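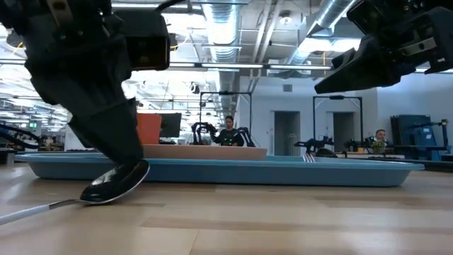 4.2 Collecting the tableware demonstrations

All of the demonstrations in this section were given by teleoperation. The person teaching moves a pair of leader arms, and the two follower arms at the table copy the motion. We had tried guiding the follower arms directly by hand in our early work on Drilden, and it served us well for large objects such as boxes and folded cloth. With spoons it was a poor match. A hand on the arm adds stiffness that the arm will not have when it runs by itself, and the teacher's sleeve and knuckles end up in the wrist view at exactly the moment when the fingertips meet the metal.

The task set, which we call Sonetari, is built from things found in any kitchen: a blue tray, a shallow dish, an orange cup, a fork and a spoon. Teachers were given the goal of each task in one sentence and were otherwise left alone. We did not tell them which end of the spoon to go for, how high to lift it, or which arm to use. This was a deliberate choice, and we are very glad we made it. Left to themselves, people come up with ways of picking up a spoon that none of the authors would have scripted!

We recorded 300 demonstrations from six teachers. Each teacher began with 20 minutes of free practice, which was not recorded, and then worked in blocks of no more than 60 minutes. Four of the six had never used leader arms before. Everything was stored in the Skilcombe format described in Section 3, with the joint positions of both arms, the finger openings, one fixed view of the workspace and the wrist views.

4.3 Why the spoon is hard

A spoon lying on a flat table gives a two-fingered gripper very little to work with. The handle is thin, the neck is thinner, and the bowl rocks as soon as something presses on its rim. The polished surface is a problem of its own. It reflects the room, the tray and the gripper, so its look changes with every small motion of the arm, and a policy that relies on color or brightness near the bowl will be misled again and again.

Teachers dealt with all of this in a way that surprised us. Most of them touched the spoon before trying to grasp it. They would bring one finger down, rest the tip against the metal, and give the spoon a slight nudge or tilt before closing. In our first pass over the data we marked these contacts as errors and trimmed them out. Treasa Cullinane, who gave the largest share of the demonstrations, objected strongly when she saw the trimmed versions. In her view the touch was how she found out where the spoon was, given that the leader arms return no force and she was judging depth by eye. We put the contacts back in, and the policy trained on the full recordings was plainly better at the first grasp. It had learned to touch first as well, and watching it do so for the first time was one of the happiest moments of the project.

4.4 Holding and placing

Once the spoon is off the table, the question is where along the handle it is held. A grasp far down the handle leaves the bowl end heavy and free to swing. A grasp close to the neck is steadier, but it leaves less room for the fingertips when the spoon is lowered toward a dish. We left the choice to the teachers here too, and labeled the grasp point afterward from the wrist view (Figure 4).
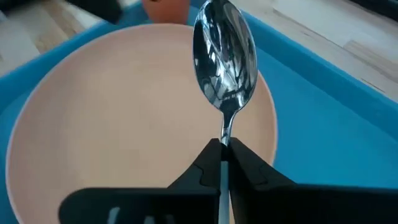 Figure 4. Wrist view during a spoon demonstration. The fingers pinch the handle just below the neck, with the bowl of the spoon pointing up in front of the shallow dish.

The wrist view turned out to be the most useful single input for this part of the task. The fixed view shows the layout of the table well, but a finger can easily hide the handle in it. From the wrist, the contact between finger and handle stays near the middle of the picture for as long as the spoon is held, and the dish and tray behind it give the policy a steady cue for where the spoon is going. The cost is that the fingers are so close that their faces go slightly soft. Shaohua Zou tested a sharper near focus, but this blurred the dish and the tray, and we went back to the original setting.

Upright holds like the one in Figure 4 deserve a short note. They were less common than flat holds and took teachers longer to reach, and we nearly left them out for that reason. They are also the holds from which a spoon can be turned to either side with a small wrist motion - handy when the next step is not yet known. We kept them in, with their own label, and Section 5.1 compares policies trained with and without them on the Frade benchmark layouts.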